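# Detilis 3000 compact front-loader 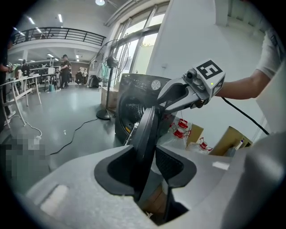
*Photo: Sugden Appliance Reviews, 15/04/2022*

Herier sells the Detilis 3000 as a washer for small apartments, and the brochure makes it sound like it will also do your taxes. We stock it. We also think you should read this page before you order one.

## What the maker claims

- "Whisper" spin at up to 1565 rpm
- 100 minute full cotton cycle
- Fits "any" closet
- Detergent savings (no figure given, and we asked)

## What we'd say

The spin speed is a top speed. You get it on one program, with a balanced load, and towels are rarely balanced. On a wood floor upstairs, "whisper" is generous – your neighbors will have their own word for it.

The 100 minute cycle is the cold one. Pick warm and the display adds time, then adds more in the middle. If you plan your evening around laundry, leave slack.

As for the closet, measure the hoses too. The spec sheet gives the depth of the cabinet alone and leaves out whatever sticks out the back. We have had returns over this.

The eco program is fine for shirts. We wouldn't trust it with anything a toddler has worn.

## Power and hookup

The model sold here runs on 230 volts. Check your outlet first, and don't use an extension cord. Shipping bolts must come out before the first wash. They are easy to miss, and the quick start card doesn't mention them until the second page.

## Extras

The Tuka stacking kit is sold separately and fits this model only. The anti-vibration feet Herier offers are plain rubber pads as far as we can tell. Hardware store pads did the same job for us – buy those.

## Warranty

Parts are covered, labor is not. The door seal counts as a wear item, so it isn't covered either. Keep your receipt.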